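Input Cost Monitoring – Progress Report to the Fund

3 Mar 2018
Grant reference 2103

Work in the period covered producer prices paid by small manufacturers. The panel now stands at 300 firms, each reporting monthly on raw materials, freight and packaging. Response held up through the winter apart from November, when the switch to the Zondurora billing platform delayed returns from 30 firms. These were collected late and the series has been revised.

Freight remains the item firms mention most. Contract renewals with Drako and Rutumier came in above the previous terms – the increase falls mainly on short routes. Packaging costs were flat. Few firms report passing the full rise to customers, and several have shortened the validity of their quotes instead.

Two tasks are behind schedule. The weighting review needs turnover data that Prasertsri has not yet released, and the regional breakdown depends on it. No change to the budget is requested.

The next release will carry the revised freight index. 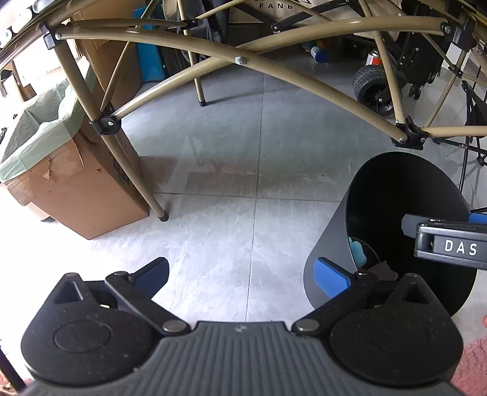
Berkay Kahraman replied that the freight revision should go out with the old weights shown alongside, and asked for a delivery date on the regional tables.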